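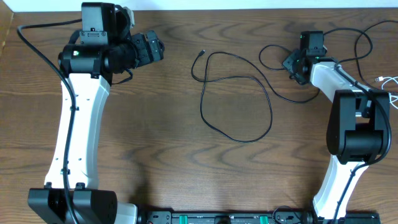
The tabletop in brown, wavy grain running side to side.

Home | Tables | Care | Cart

Kinlow Table by Poreck

I fell for the grain on this one before I'd even settled on a size! Those darker swirls go right across the surface - no two tops match, so yours will have its own. I oil mine every June with two thin coats and leave it overnight. Ships in 10 days, legs packed separately.

We use cookies to remember your cart. OK | Settings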